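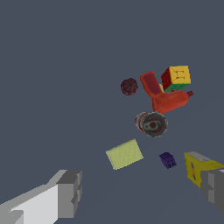
Was muss ich beim Kauf einer Greifzelle außer dem Roboter selbst einplanen?
Greifer, Ersatzfinger, Kamera, Tisch oder Gestell, Schutzeinrichtung, Software, Einrichtung, Schulung. Der Arm ist meist der Posten, den alle im Blick haben, der Rest steht dann irgendwo im Kleingedruckten. Angebote bitte immer nach Positionen aufschlüsseln lassen.

Kann ich erst simulieren und später kaufen?
Ja, machen wir in fast jedem Projekt so. Simulation kommt vor der Bestellung, nicht danach. Man sieht früh, ob ein Greifer mit gemischter Ware überhaupt klarkommt: Würfel, Ball, Dose auf der Seite, flacher Schwamm. Danach erst die Greiferfrage entscheiden.

Was sagt die Simulation nicht?
Verschleiß, Kabelführung, Staub, Licht in der Halle. Auch Reibung nur näherungsweise. Ein Schwamm gibt nach, eine Dose rollt — im Modell hängt das daran, welche Werte jemand eingetragen hat. Einen Test mit echten Teilen ersetzt das nicht, also Budget dafür stehen lassen.

Zwei Finger oder Sauger?
Kommt auf die Teile an. Poröses und Rundes eher Finger, glatte Kartons eher Sauger. Gemischt: Wechselsystem anfragen, kostet extra und braucht Platz am Tisch. Viele Kunden starten mit zwei Fingern und rüsten nach.

Wie viele Teile brauchen Sie von uns für die Vorprüfung?
13 verschiedene Artikel reichen uns. Bitte die schwierigen schicken und nicht die schönen. Maße und Gewicht dazu, Fotos nur wenn kein Muster möglich ist. CAD-Daten gern, muss aber nicht.

Was kostet die Vorprüfung?
Pauschalpreis laut Preisblatt, wird bei Bestellung der Anlage voll angerechnet. Gilt für Zumero und Cullon. Bei Ninh nur die Simulation, der Greiftest wird getrennt berechnet.

Unterschied Zumero / Cullon / Ninh?
Zumero: Tischzelle, ein Arm, für kleine Stückzahlen und Versuche.
Cullon: gleiche Steuerung, größere Reichweite, geschlossene Einhausung.
Ninh: zwei Arme, wird immer projektbezogen kalkuliert. Keine Listenpreise, bitte nicht danach fragen, wir haben wirklich keine.

Wie lange ist die Lieferzeit?
Zumero 40 Arbeitstage ab Auftragsbestätigung, Cullon je nach Einhausung länger. Ninh nach Absprache. Wer noch vor den Sommerferien in Betrieb gehen will, sollte bis April bestellt haben. Greifer können einzeln vorab geliefert werden.

Mieten oder leasen?
Miete nur Zumero, Mindestlaufzeit sechs Monate. Leasing läuft über Cincombe, die rechnen das Angebot selbst und melden sich direkt bei Ihnen. Wir bekommen vom Leasingvertrag nichts zu sehen, Fragen zu Raten also bitte dorthin.

Wie viele Betriebsstunden sind in der Wartung drin?
Im Grundpaket 200 Stunden Testbetrieb bis zur ersten Durchsicht, danach jährlich. Fingerbeläge sind Verschleißteile und nicht enthalten. Bitte gleich 2 Satz mitbestellen, einzeln nachbestellt kommt jedesmal Porto und Mindermengenzuschlag drauf.

Wir haben schon eine Kamera. Geht die?
Kommt drauf an. Datenblatt schicken, wir schauen. Meistens scheitert es an der Halterung oder an der Treiberversion. Prüfung kostenlos, Einbindung nach Aufwand.

Brauchen wir eine CE-Bewertung?
Für die fertige Zelle liegt sie bei. Sobald Sie etwas umbauen, anderer Greifer, Zaun weg, Förderband dran, muss neu bewertet werden. Zeit und Geld dafür einplanen, wird regelmässig vergessen. Wir können das übernehmen, eigenes Angebot.

Platzbedarf?
Maßblatt liegt bei den Downloads. Zusätzlich vorne Platz zum Bestücken lassen und hinten an den Schaltschrank denken, die Tür muss ganz aufgehen. Druckluft nur bei Sauger.

Wer programmiert?
Zwei Tage Schulung sind im Preis, danach kommen die meisten mit einfachen Abläufen allein zurecht. Neue Artikel einlernen gehört dazu. Greifpunkte bei ungeordnet liegenden Teilen ist mehr Arbeit, da empfehlen wir einen Zusatztag. Reisekosten extra.

Gibt es Förderung?
Je nach Bundesland und Programm verschieden, ändert sich ständig. Wir beraten dazu nicht. Wichtig: oft darf vor der Bewilligung nicht bestellt werden — also erst Antrag, dann Auftrag. Angebote halten wir auf Wunsch solange offen.

Können wir die Simulationsdaten behalten?
Ja. Szenen und Auswertung werden mit dem Bericht übergeben. Die 3D-Modelle der Artikel auch, sofern sie von Ihnen stammen oder von uns neu erstellt wurden. Zugekaufte Modelle leider nicht, Lizenz.

Rücktritt nach Bestellung?
Bis Produktionsbeginn gegen Bearbeitungsgebür. Danach nur noch Umbestellung auf ein anderes Modell, Differenz wird verrechnet.

An wen wende ich mich?
Angebote und Budgetplanung: Jyoti Bansal, Vertrieb Innendienst. Bitte Artikelliste und gewünschten Takt gleich mitschicken, spart eine Runde Mails. Technische Fragen zu laufenden Anlagen ans Servicepostfach.

Stand: 2025-02-05. Preise netto, Änderungen vorbehalten.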